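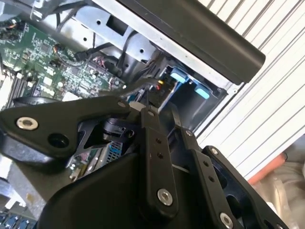
*An old desktop with its cover off.*

The flyer from Cilletti promised me $200 for a computer I hadn't switched on since the last move. I've read enough flyers to go looking for the small print, and it was on the back. The money is store credit, good toward a new machine costing $700 or more.

Trade-in offers come thick every January, usually with a leaf printed somewhere on them. The pitch is that your old PC will find a second life. Faisal Naqvi, who bought used equipment for Skosby until last year, doubts most of them do. "They want the sale," he told me. "The old one is a handling cost." When I asked Cilletti what share of its trade-ins gets resold, a spokeswoman sent me a link to the flyer.

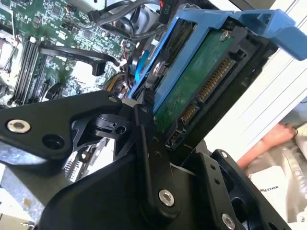 Privacy is the other soft spot. Every program I looked at says it wipes customer data, and only 2 would say how. Rerkon offers a certificate for $20, a charge I'd expect to be part of the job. Sobia Khokhar, who repairs computers out of a shop in a former bakery, tells people to pull the drive before they hand anything over. On plenty of desktops it sits in a bright blue caddy like this one, and her customers are often surprised to learn they're allowed to touch it. Keep it in a drawer, she says, or drill it.

Shagufta Zaidi at Pirzada, a recycler that does publish its numbers, thinks I'm being unfair. Parts get reused, she says, even when whole machines don't. Maybe so. Her own report puts "reuse" and "material recovery" in one column, and shredding counts as recovery. I asked her to split the two. She said she'd look into it.

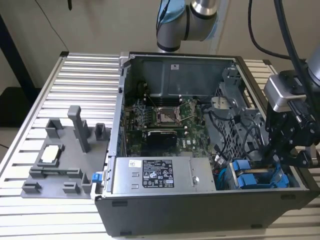
*A Dell desktop on its side, with the processor socket empty.*

I still have my computer. The flyer expires at midnight.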